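drukitz-pantry
A small dataset of what my household kept in the pantry, and how long it stayed there

Last updated August 22, 2020
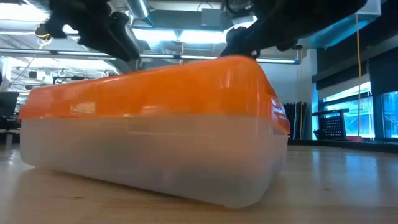
I started writing down every dry good that came into our kitchen after I bought a third bag of lentils without knowing I had two already. It was meant to be a shopping list. It grew into a spreadsheet, then a bigger spreadsheet, and then a friend asked if she could have a copy for a class, so now it lives in a repo and has a README like a grown-up project.

What you get

pantry.csv is the main file. It has 699 rows, one for each package of food, and 46 of those are flour of one sort or another (I bake, sorry). items.csv is the lookup table, with 141 different products and the category I put each one in. There's also notes.txt, which is me grumbling to myself, and you can skip it.

Columns in pantry.csv

item_id – matches items.csv
date_in – the day I put it on the shelf, which may be a day or two after I bought it
date_out – the day it was used up or thrown away
grams – as printed on the package. I didn't weigh anything!
store – Zurkine, Plomemberg or other
fate – eaten, given, tossed, or blank

A blank fate means the thing was still on the shelf when I last did an export. Please don't read it as zero or as "tossed." I made that mistake in my own first chart and it made us look terrible.

Things that are wrong with it

October is a mess. I was traveling and my partner kept the log on the back of envelopes, so a lot of the dates from that month are guesses. I marked them with a 1 in the guess column, which I forgot to list up there – it's the last one.

Spices are undercounted too. Anything from the refill counter at Plomemberg comes without a label, and I only wrote it down when I remembered. Tang (the drink mix) is filed under baking because I put it in a cake once and never moved it back. I'll fix that in the next version, or maybe I won't.

And it's one household with two adults who like beans a lot. I wouldn't use it to say anything about how people eat in general. It's been nice for practicing joins and date math, and for plotting how long rice lasts versus how long you think it lasts.

Using it

Take it, change it, teach with it. A link back is plenty. If you find a row where date_out comes before date_in, open an issue and tell me the item_id. I've found 2 so far and I'm pretty sure there are more hiding in the pasta.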